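October 16, 2026
Notebook, block task, Tresmont bench

Rhydian Maddocks asked me again at lunch if the arm can tidy a child's room yet. I said no, but I promised to write down why, so I try to do it in this entry.

The chore we chose is the smallest one I could think of: put the toy shapes together by color. A child does this without being told. For the household people at Gunthorpe it stands for all the sorting jobs, such as socks, cutlery and screws in the workshop. I prefer it to socks for the moment. A plastic block does not change its form when you push it, and we have no need of fingers. The arm only pushes with a rod.

Since August we have 1000 recorded pushes from the Hughes controller. I checked them by hand and kept 900. In the others the log and the video did not agree on the start time, and I do not trust them for training. 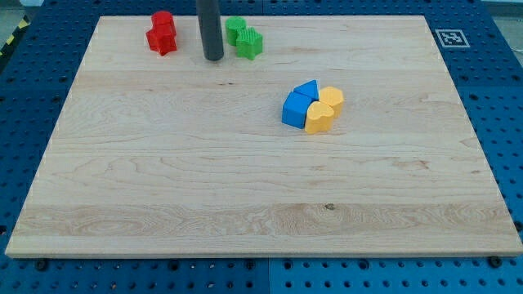
What is easy: one block, free on all sides, pushed in a straight line. What is hard: blocks that touch. If the rod pushes the cube, its neighbor goes also, and perhaps turns. A person would put a fingertip between them and open a gap. Our planner does not have this idea. It computes the shortest path and takes the whole group with it.

The shapes matter more than I expected. The cylinder slips off the rod to one side when the contact is not exactly through the center. The star catches the rod between two points, which helps in a straight push and is bad when we want to let it go. For the heart I have no good contact model yet. I used a circle of the same area and it is wrong.

Rhydian thinks we should add a gripper and forget pushing. Maybe. But in a drawer or on a crowded shelf one also must push, so I want to keep it for 2 more weeks.

To do:
- separate step before sorting, when blocks touch (try a short push at the corner)
- measure friction along the grain and across it
- ask Onside for the rod tip with rubber
- rerun with all 8 blocks, same start positions, slower speed

My answer for Rhydian stays no. For one block on a clear board I would say yes.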